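Keeping a Sorting Cell in Shape

Natthorpe, December 13, 2025

The sorting cell at the Haverford workshop in Natthorpe is small enough to walk around in a few steps. It has one arm, a gripper, a table covered in dark green cloth, a metal tray full of pet toys and a row of three boxes with holes in the top. The arm takes toys from the tray and puts them in the boxes. A run is 200 picks, and a full day is 2 runs.

Most of the work on the cell happens before the arm moves. The morning check starts at the base, where the mounting bolts have paint marks across the head and the plate. If the two halves of a mark no longer line up, the bolt is tightened and the mark is wiped off and drawn again. Then comes the cloth. It has to lie flat, and the tray and boxes have to be where the program expects them. A tray that has crept a finger's width toward the boxes will still give good picks in the middle of the pile, but the gripper starts to touch the rim on that side.

The gripper gets the longest look. The pads are wiped with a damp cloth, dried, and checked for nicks. Plush toys leave lint on them, and lint makes rubber toys slip. The crew used to change pads on a fixed schedule, every 400 picks, and threw away a lot of good ones. Since February they have changed them when a test ball slides out of a closed grip, and the interval has come out longer and much less even.

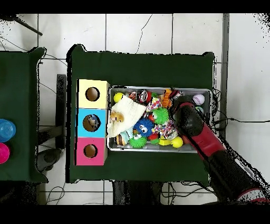 Mixed toys are hard on the settings. A spiky ball can be held with very little force, and the spikes do part of the job. A knotted rope needs more, and it tends to bring its neighbor along. Knitted cloth is the worst of them. It spreads over other things, so a pick aimed at a plush toy can close on a fold of fabric and lift both. The cell runs one closing force for everything, set with a rope toy and then backed off slightly. Separate settings for soft and hard toys were tried and dropped after the settings file grew too long to check by hand.

Cables take up the rest of the maintenance time. The arm was bought from Ferkow, and the manual asks for a loose loop at the base so the cable can follow the first joint without pulling. The crew turns the arm by hand to both ends of its travel once a week, with the power off, and watches the loop. One connector was replaced in the fall. Its fault showed up as a short pause at the same point in every cycle, and two motors were tested before anyone bent the cable and found it.

The counter on the controller stood at 2,167 picks when this article was written. It was set to zero after the last joint calibration, a job that takes most of an afternoon. The arm is moved to a set of known points on the table, the error at each one is written down, and the offsets are entered and tried again. The next item on the list is a second tray, on order from Terley, with the same low rim. It will be filled while the first is in use, and the tray position will have to be taught again when it arrives.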